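Rormont commuter board > Getting to work > Rail pass or pay per ride??

farebox_frank
January 14, 2020
ok so Rarow line went up again and I'm trying to figure out if the monthly is still worth it. did the math at the table last night, got two different answers
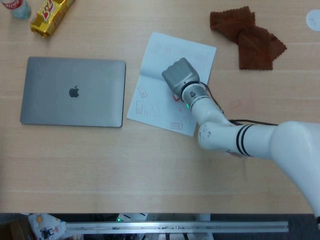
Monthly is 200 now. Single is 10 each way from Bidberg. I go in maybe four days a week, sometimes three. My wife says just drive. Thoughts

northplatform
get the pass. 10 round trips and it's paid for. you're doing way more than that

farebox_frank
yeah but August I barely went in. bought the pass anyway, felt dumb

tessellate70
So don't buy it in August? It's month to month. I skip it every summer — no penalty, you just reload the card when you're back.

gravelpit
Disagree with all of this. Drive. Trains were late all last week and the parking lot behind the Chaimongkol building is free before 8

northplatform
that lot is NOT free. they tow. ask me how I know

gravelpit
been parking there two years, never towed. there's a sign on the east side only

northplatform
the sign is for the whole lot lol. good luck

milkrun_854
Nobody's mentioned gas and tolls. I drove for a year and it came out worse than the pass, plus new tires. Also you can't sleep in a car. Well you shoudn't

tessellate70
Frank does your employer do the pretax thing? Knocks a good chunk off. Mine never told anybody, I had to dig thru the HR site.

farebox_frank
no idea. will ask. didnt know that was a thing

gravelpit
still say drive

farebox_frank
ok getting the pass for this month and asking HR about pretax. does the machine at Bidberg take cards again or still cash only

milkrun_854
Left one takes cards. Right one ate my twenty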